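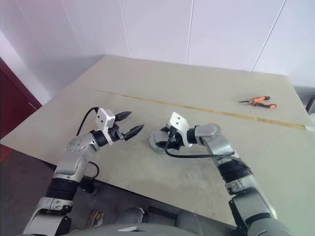
Trirnalura College, Department of Maintenance Trades

Workshop Practice 1, Handout 4: The Bench and What You Leave on It

Notes by Pirjo Kettunen. Bring this to the Thursday session. Hidayah Mandagi takes the second hour and will ask whether you have read it, in a tone that makes lying difficult.

The bench

Our big benches are a pale beige-grey and show everything. Smudges and scuffs are part of working life and you will not lose marks for them. You will lose marks for fresh gouges, glue, and your initials.

The large top has a narrow yellowish strip across it where two boards meet. Learn to see it. Don't mark out across the join, don't set a square against it, and don't prise anything up with it as the fulcrum (Semester 1, you know who you are). If a job has to sit flat, keep the whole of it on one side of the strip.

Round parts

Anything disc-shaped goes down on its flat face, well in from the edge. Standing a disc on its rim to save space is a popular idea with people who enjoy crawling under furniture. The floor is dark grey and in shadow under there, and a dropped washer takes on the same colour within seconds.

If the part has a metal rim, hold it by the rim and keep your jaws off it. Plier teeth leave a neat row of bites in soft metal, and the assessor in room 610 has a magnifier and plenty of free afternoons.

Pliers

Before you pick up a pair, decide whether you need them. Pliers are for gripping, bending and pulling. They are not a spanner, whatever your uncle in Birard does with his. Used on a nut, they round the corners, and then you really will need a spanner, and it won't fit.

Check the following before you start:

Jaws meet along their full length when closed.
Pivot moves freely without side play.
Grips are tight on the handles and free of splits.
No oil on the grips. Wipe them anyway.

Coloured plastic grips are for comfort. Bright orange does not mean insulated. Insulated tools carry a voltage rating, and if you can't find the rating, treat the tool as bare metal. 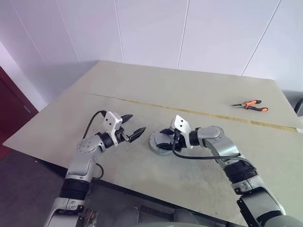

When you put pliers down, lay them flat with the jaws closed and pointing away from whoever is working beside you. Put them past the join, clear of the job, where your sleeve won't collect them. One pair per person. If three pairs have gathered at your elbow, two of them belong to somebody who is currently looking for them and becoming less polite.

Packing up

Start at 22 minutes to the hour. This sounds generous until you've watched a class try it in five. Tools first, then parts, then the brush, then a damp cloth along the wall side where the filings settle. Leave the white panels alone; tape lifts the finish and drawings do not improve them.

Missing tools go on form 677, kept at the Okeke Street desk. Write what it was and where you last had it. "Somewhere" has been tried.

Reading for next week: the Prarnport booklet, chapter on hand tools, skipping the poem.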